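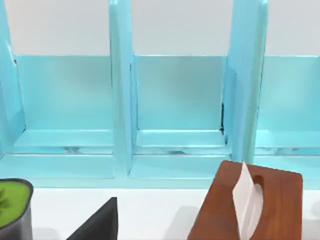
Hedge on Barros Lane to be cut back in February

Residents at the lower end of Barros Lane will have noticed the orange tape on the old hawthorn hedge. The parish grounds group has agreed with the owner of Pladholm Farm that the stretch between the footbridge and the bus shelter will be laid this winter, after several years in which it was only trimmed along the road side.

The hedge is 46 yards long and has become thin at the bottom. Sheep have been getting through near the footbridge, and the top growth now leans far enough over the path that people with strollers have to step into the road. Laying means cutting each stem most of the way through near the ground and bending it over, so that new shoots come up from the base. It will look bare for the first season. By the second summer it should be thick again from the ground up.

Olga Sequeira, who grew up in the end cottage, remembers it being laid once before, when she was at school. Her father kept 26 of the hazel stakes afterward and used them for his beans. She also remembers a row of damsons on the field side. Two of those are still alive and will be left standing, along with the holly by the gate and one young oak that has seeded itself in the bank.

The ash at the corner is a different matter. It has dieback in most of the crown and dropped a large limb across the path in the fall. The county has looked at it and it will come down the same week. The trunk will be left in the field as a log pile and the branches chipped for the path, which is muddy from the bridge to the stile.

Work starts on a Sunday, weather permitting, at 9 in the morning, and will be finished before the birds begin nesting. The lane will stay open to cars, but please do not park on the verge by the bus shelter while the tape is up. Walkers can use the field path through Lilivari Meadow instead – the gate will be unlocked.

Five gaps in the hedge need replanting. Judite Carvalho has ordered hawthorn, field maple and dogwood whips from the nursery at Plellano, and anyone who would like to help put them in should leave a name at the shop. Bring gloves and a spade if you have one. Cut wood suitable for kindling will be stacked by the footbridge and can be taken away once the tape has been removed.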